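Aba Akpalu
Thread, January

1/ Every January somebody asks me whether the robots can do the laundry yet. I have been giving the same reply for three years, and it's "define do."

2/ What a machine is up against: a pile. No edges, no label, three things tangled together and most of them black. A car door on a Honda line is the same car door every time. A pair of gym shorts has never been the same shape twice.
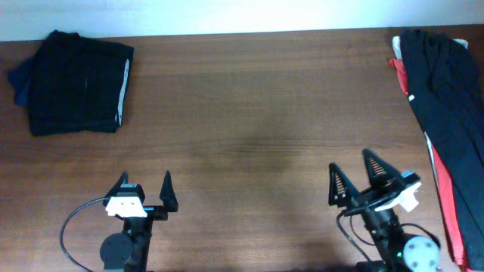
3/ My own pile at home has a person assigned to it, and she's posting a thread. So I'm in no position to sneer at anybody's throughput.

4/ The folding gets all the attention, but picking ONE thing off the heap is the part I watch for. Grab the top shirt and two others want to come along. Toddlers have this problem. So does my husband Jerko.

5/ Then you have to get it flat. A sleeve ends up underneath, you pull, the collar goes sideways. I've been folding shirts since grade school and I still lose a sleeve now and then — I just don't have an audience.

6/ Two arms help a lot. One holds an end, the other holds an end, and a dark green top starts to look like something you could put in a drawer. A drawer you don't open in front of guests, but a drawer. 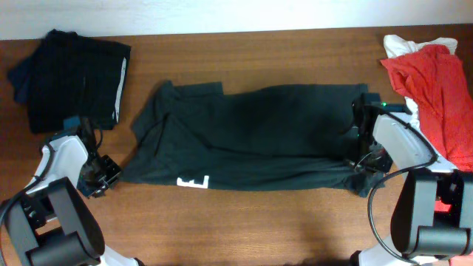 7/ Where I'd put the chores right now:

Folding towels: sure, if you're patient.
Folding shirts: getting there.
Matching socks: please.
Fitted sheets: I can't do those either, so let's leave the machines alone.

8/ The laundromat on Romdale charges by the pound and hands it back in a square bundle by 6 p.m. That's the competition. It's run by two sisters and a radio.

9/ Would I let one loose on my laundry today? The T-shirts, yes. The good sweater stays with me.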